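Kit Corner - Sep 26, 2020

Quick one this issue, the October schedule is already eating me alive. Several of you wrote in asking about the Kenell hand gripper after the short mention last time, so I borrowed one for a couple of weeks and put it through the usual desk jobs. Notes below, in no great order.

What it is. A two-finger gripper you hold and work yourself, no arm attached. You do the job by hand, the markers on the fingers let the software follow where they go, and you end up with demos you can feed to whatever arm you have. Kenell sells it as a starter kit - gripper, wrist strap, cable, charger, printed marker sheets, a bag of spare finger tips. Pavine resells the same kit with their own software license on top. If you already have a pipeline, skip the license.

Setup. First go took me 17 minutes from opening the box to first recording. Would of been less but the quick start card has the two cable diagrams swapped. Kenell says the new card is at the printer. Calibration is a matter of opening and closing the fingers slowly a few times and waiting for the tone. Don't rush it. I rushed it, had to redo a whole batch.

Grip. Good on boxy stuff. Calculators, remotes, small books, tape dispensers. The plastic tips are a little slick for my taste and on anything glossy you end up squeezing harder than you'd like. The softer tips are sold seperately and I think they should be in the box. Thin things lying flat on a table are still a pain - coins, cards, a ruler. You get a technique for it eventually (slide to the edge, pinch there) but then every demo has the slide in it, and maybe you don't want that.

Picking up and standing things upright is where I spent most of my time. Turning an object from flat to vertical without letting go takes a roll of the wrist, and the strap helps more than I expected. Wear it snug. Loose strap means the body of the gripper lags a bit behind your hand and the recordings come out mushy.

Comfort. Fine for 15 minutes at a stretch. After that my thumb starts complaining. Left-handers, the strap flips over, two screws, tool included. Small hands, try before you buy - a reader with smaller hands than mine says the reach to the trigger is too long and I believe it.

Markers. Keep them clean and keep your sleeves off them. Long cuffs were my biggest source of dropped tracking, by a mile. Roll em up. Overhead glare second. Matte reprints fixed that for me, the sheet that ships is too shiny.

Battery and cable. It runs off the cable or the internal cell. I stayed on the cable, routed down past my hip so it doesn't drag across the table. The cell is OK as a backup, wouldn't plan a full afternoon on it.

Software. The free recorder is plain and does the job. Did 300 clips with two crashes, lost one clip. Export is slow, start it and go get lunch. File naming is terrible - everything gets a long string and you have to rename by hand or write a script. Zodent has a little batch renamer that works with these files, worth a look.

Compared to the Yagi unit we covered in spring: Yagi is lighter and opens wider, Kenell feels sturdier and the fingers close more evenly. Yagi support was quicker to answer my emails. If your objects are mostly bigger than a mug, go Yagi. Desk-size stuff, Kenell.

Would I buy it? Yes, at the kit price, plus the soft tips. Not at the Pavine bundle price unless you need the license anyway. Pavine also rents by the month and that's probably the smart way in for a small shop doing one task.

Next issue is cable management and wall chargers, send me your setups. Reader codes for the Kenell tips are good through the end of October, 17 left when I checked this morning, reply to this email and I'll forward one.
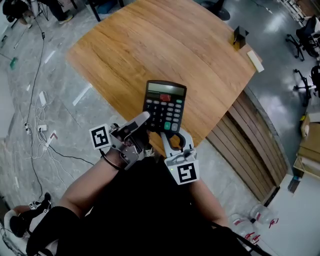
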